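Ticket 702: Wrong audio on track 5 of the Vodari album after upload
Opened by: Wiroj Wannasri
Assigned to: Rupert Berchtold
Status: Solved, waiting for the band to confirm

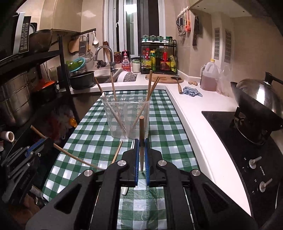 Chopsticks, a white spoon and a clear holder on the green-and-white checkered cloth.

27/01/2022, first message (Wiroj)

Hello. I look after the web page and the uploads for the band Vodari. Their second album, Griltthorpe, was sent to the store and streaming side through your Plornell upload tool. The album has 9 tracks. When I listen to the preview page, track 5 has the correct title, "Meireles", but the sound is the instrumental version of the same song. The singer's voice is missing completely. The instrumental is meant to be only on the bonus edition.

I checked these things before writing to you:
The file on my computer is the vocal version. I played it from start to finish.
The file name has no special letters and no spaces.
I logged out, logged in again and tried another browser. The result is the same.
The other tracks play correctly, and in the correct order.

The music video for "Meireles" uses the right audio, so listeners who know the video will notice the difference immediately. Please tell me if I must delete the whole release and begin again. I would like to avoid this, as the pre-save link is already shared on the band's page.

Reply (Rupert)

Hi Wiroj, thanks for the clear list. Please do not delete the release. If you delete it, the pre-save link will stop working and we can't bring back the same one.

Can you tell me two things? Did you upload the bonus edition before or after the standard edition? And did you type in the recording codes yourself, or let the tool make them?

Reply (Wiroj)

The bonus edition was uploaded first. I typed the codes myself, from a spreadsheet which the band's drummer gave me. I have attached the spreadsheet.

Reply (Rupert)

Found it, I think. In your spreadsheet, row 5 and row 17 have the same recording code. Row 5 is "Meireles" and row 17 is "Meireles (Instrumental)" from the bonus edition. Each recording needs its own code, even when it is the same song. Plornell saw a code it already had on file and linked the older audio to your new track. It should have given you a warning. I have passed that on to the people who look after the upload form.

Please try this:
1. Open the standard edition and choose Edit tracks.
2. On track 5, clear the recording code field and save.
3. Choose Assign new code. Leave the code on the instrumental as it is.
4. Upload the vocal file again. Pressing Refresh audio is not enough.
5. Wait until the status changes from Checking to Ready, then play the preview.

Reply (Wiroj)

I did steps 1 to 3 without a problem. At step 4 the tool says "File already exists" and the button stays grey. I tried with the same file under a new name, but the message was the same. It seems that it compares the content and not the name.

Reply (Rupert)

Yes, it compares the content. Your first vocal upload is still stored, it is only not linked to anything. I have removed the stored copy from our side. Please try step 4 again -- with the original file name, to keep things tidy.

Reply (Wiroj)

Now it accepted the file. The status was Checking for a long time, longer than for the other songs, and then Ready. I played the preview of track 5 and the voice is there. I also played track 4 and track 6 to be sure that nothing moved. The bonus edition still has the instrumental in its right place.

One small question: the length shown beside the title is still the length of the instrumental. Is this a new problem?

Reply (Rupert)

No, the length is read again overnight. It should be right tomorrow morning. If it isn't, write here and I'll start it by hand. The pre-save link was not touched by any of this.

Reply (Wiroj)

Thank you. I corrected row 5 in the spreadsheet and sent it back to the drummer, with a note to use the new code also for the lyric video. I have asked the band to listen to the full album one time on the preview page. Please keep the ticket open until they answer me.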